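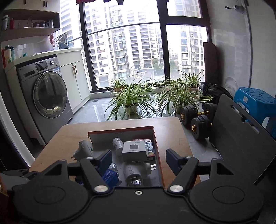 White bottle and small carton in a shallow box with a red-orange rim

Subject: Re: Grass runway at Penirholm
From: Deirdre Conneely
Date: 27 Jan 2021

Hi all,

I've finally read the whole airfield plan, both halves, including the drainage appendix (which I recommend to anyone who can't sleep), and I have to say I'm delighted with it! I know a lot of you only saw the summary sheet and came away thinking it was all fencing and parking. Please go and look at section 3. The grass runway is coming back!

For those who joined the list recently, Penirholm used to have a cross runway running down toward the creek. It was closed after the culvert under it gave way, and ever since then a good westerly has been handled by going somewhere else for lunch. The plan would replace the culvert, regrade the low end and reopen 2,000 feet of grass. That's plenty for the trainers, plenty for the glider tug, and more than I ever need in the Luscombe unless I'm having a very bad day.

A few things from the text that I don't think have come up here yet:

The work is meant to start as soon as the ground will take machinery, and the main runway stays open the whole time. There may be short closures while they move fill across the south taxiway, with notice given.

Greltik, who want to run the little commuter service, have said in writing that they don't object to the grass. I was worried about this one. Their 14-seat plane will use the paved runway and they'd be happy to see the trainers out of their way on windy mornings. So would I, having been number four behind three of them!

Fuel stays with Stoltinis. The self-serve pump moves to the end of the Chu hangar, and the old tank comes out. The drawing shows the pump with room to taxi past on both sides, so no more pushing back by hand when somebody has parked and gone in for coffee.

The noise section is better than I expected too. Departures off the grass toward the creek would turn before the school, and the pattern would be flown on the west side only. I walked over there with the map last week and it really is all fields until you get to the gravel pit.

What's still missing is anything about who mows it. The plan says "maintained to a suitable standard" and leaves it there. Grass in June grows while you look at it, and I'd like to see a height written down and a name next to it. I'm going to put that in my comments and I hope some of you will too. Comments close in February, and the airport office takes them on paper or by email. Two lines from you would help a lot, especially if you fly a taildragger or used to use the old strip.

I'm answering Nithin's message from the other night below, because he raised the thing I'd skipped over.

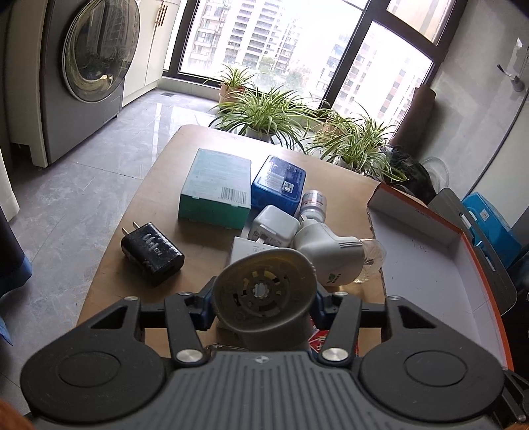 Nithin Iyengar wrote:

> I want this to happen as much as you do, but has anybody looked at
> where the grass meets the main runway? On the drawing they cross
> near the threshold of 18. If we have a student rolling out on the
> grass and the commuter on short final, everyone is depending on a
> radio call. We have no tower and some of the older airplanes have
> no radio at all. Could they shift the grass west so the two don't
> touch? It would cost some length but I'd take that trade.

Nithin, thank you, you're right about the drawing and I should have caught it. I went back with a ruler. Moving the strip west looks possible to me if they give up the corner by the windsock, and that corner is the soggiest part of the field anyway, so it might even save them some drain pipe. The catch is the hangar road, which would have to bend around the new end. There's an old cinder track on that side that could probably take it.

Would you be willing to sketch your version? I'll gladly send it in alongside mine, or with both our names on it if you prefer. And if anyone on the list still has the survey from before the culvert went, please dig it out. I had a copy once and all I can find is the envelope.

So pleased about this. See you at the field when the fog lifts.

Deirdre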